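The stew that wouldn't be hurried

I've been making my grandmother's bean stew for years now, and I still can't get it to taste the way hers did. She never wrote anything down, bless her, so all I have is my own memory of sitting on the step in July with a bowl in my lap, far too hot for stew and eating it anyway!

The beans I use come from the Janduro shop by the bus station, 300 grams of the small brown ones, left in water overnight. Then it's onions, more onions than seems decent — and a long slow go on the lowest heat I can manage. I stir it far more than it needs, mostly for the company.

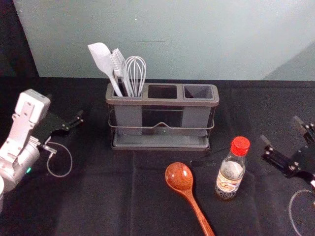 My sister thinks I've been putting the tomatoes in too early all this time, and that they ought to wait until the beans are properly soft or the skins will stay tough. She may well be right (she usually is, and she does like to ring up and tell me so).

So last week I tried it her way, with the tomatoes held back for 2 whole hours, and the skins were lovely. The flavour was a bit flat, though, and I ended up adding a spoonful of Levum paste at the end. Next time I'll try half the tomatoes early and half late, and I might leave out the bay leaf.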